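Search tips Search Clear

Soden Home Workshop
Recording fabric demonstrations on a kitchen table

These notes are for people recording folding and spreading examples at home with a tabletop arm. They cover throws, towels and blankets. Shirts are harder and have their own page.

Before you start

Clamp the arm base to the table and check it by pushing the arm sideways at the elbow. A base that shifts a little between takes spoils the whole session, and you won't see it until playback.

Wash new fleece once and dry it without a dryer sheet. New fleece sheds into the finger joints. Clean the joints with a dry paintbrush every evening you record, and keep the vacuum hose off the wiring.

Trim long fingernails of tape. If you have taped a cable to the arm, fold the tape ends under so they don't pick up lint.

Choosing the cloth

Start with something thick. A fleece throw holds a ridge after you let go of it, which gives the arm a place to pinch. Thin cotton goes flat and takes two or three tries to pick up.

Dark cloth on a light table is easy to find at the edges and hard to read in the middle. Folds in black fleece nearly vanish under a single lamp. Put a second lamp low and to one side and look at the live view before you record. If you can see the ridges there, leave the lamps alone for the rest of the day.

Stitching helps. If your blanket has a seam in a lighter thread, let it show in some of the starting positions.

Starting positions

Pick the blanket up by the middle, drop it, and leave it how it lands. Don't tidy it. Most beginners straighten a corner without thinking, and then every example begins with a helpful corner.

Let part of it hang over the table edge in a fair share of takes. Let it cover part of the arm in a few. These are slow to record and you will want to skip them.

Change the blanket's position after each take and the cloth itself at each break. Our first Groltlow set was 600 takes of one blanket, and the policy we trained on it could do nothing with a towel. The second set had 322 takes over several fabrics and worked better on all of them.

What to leave on the table

We used to clear everything off. Now we leave ordinary things along the back – tins, a basket, a paper bag – and swap them between sessions. Keep them behind the working area, where the cloth won't drag them. Anything tall and top-heavy goes on the floor, or gets a lump of putty under it.

Leave chairs where they normally stand. Wipe the tabletop, though, as crumbs catch in fleece.

Moving the arm

Go slower than feels natural at the pinch and at the release. In between, a normal speed is fine. Pauses are worse than slow movement, so decide which fold comes next before you press record.

If you miss a grasp, try again and keep the take. Throw it out only if the cloth ends up on the floor or the recording drops. Mark retries in the notes column as R. In the Flotedari logging sheet this is the fourth column; in the older Liao sheet you have to add it yourself.

Stop after 51 takes, or sooner if your wrist aches. Tired hands make short, jerky motions and those get learned too.

Saving

Write the fabric, the color and the lamp setup on the sheet before the first take. Copy files to a second drive the same night. A 900-gigabyte drive has lasted us since August at two camera views, with room left.

Black fleece throw on the wooden table, with the tins and the cork globe left along the back wall:

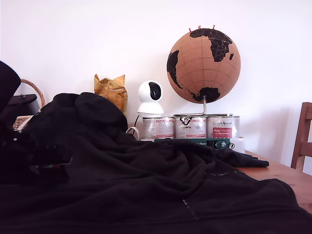 Recent tips

Getting lint out of finger joints
Shirts and other cloth with sleeves
Two lamps or three?
Putty, tape and other ways to keep props still
Naming your takes so you can find them

Last updated: August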